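Brumano opens its doors, mind the step
06/11/2020
By Corentin Marchal

The Brumano works sits at the end of a lane that the bus company has decided does not exist. I walked the last stretch from the main road in a drizzle, following paper arrows, one of which had been turned round by the wind and pointed firmly at a garden centre. Several of my fellow visitors had believed it. They arrived later with bulbs.

Brumano takes in tired office computers from schools, surgeries and town halls and sends them out again with a second life ahead of them, or else in pieces. It opens to the public once a year. Places were limited to 26, we were given a sticker each, and the sticker had to be worn "visibly", so I spent the day with my own name on my hat.

The tour starts at goods-in, where the lorries come. It is cold and smells of cardboard. Machines are booked in, weighed and given a ticket, and the tickets are in 4 colours, the meaning of which was explained to us twice, differently. As far as I could gather, green goes upstairs, yellow waits, pink is somebody else's problem and white means the ticket printer has run out of the others. A man in our party asked what became of the data on the old drives. He got a long and serious answer, with forms passed round, and I was impressed in spite of myself. Every drive is wiped or shredded, and the customer gets a certificate suitable for framing, should they be that sort of customer.

Then up a metal staircase to the benches. I had expected rows of people with soldering irons and mugs. The mugs were there. Most of the work on the old towers seems to start the same way, with the side off and the case laid flat so the insides face the ceiling, and I was glad to learn that I have been doing at least that part properly at home.

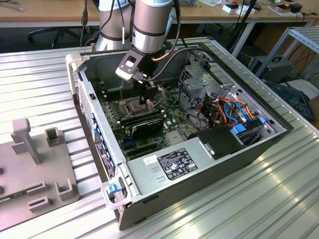
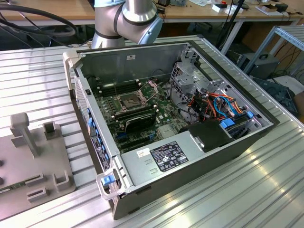
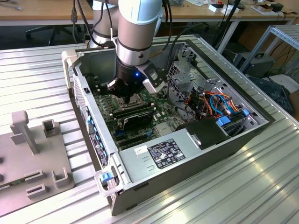
Josiane Ferrand thought the benches were the wrong place to linger. The trouble with old office computers, she told me over the rail, is hardly ever the processor, it's the power supply and the dust, and anyone who wants ten more years out of a machine should buy a soft brush and leave the rest alone. I said I had a soft brush. She asked when I had last used it, and we moved on to the shop.

The shop is the reason most people come, whatever they tell you about the circular economy. Refurbished towers start at 100 euros and the queue starts at the fire door. Monitors are stacked at the back with their leads taped on, a kindness I would like to see more widely adopted. I had my eye on a small black keyboard until I found it was laid out for Danish.

Lunch was in the canteen, under a banner for Folteo, who do the collections and had also, by the look of it, done the banner. Soup, bread, a square of something with apricots. The soup was very good. The coffee came from a machine that I hope was waiting for a ticket, preferably pink.

The next open day is planned for December, when the lane will be darker and the arrows no heavier. Wear boots, and go to the shop first.

Contact: the editor, Skimesa local pages | © Skimesa 2020 | Back to top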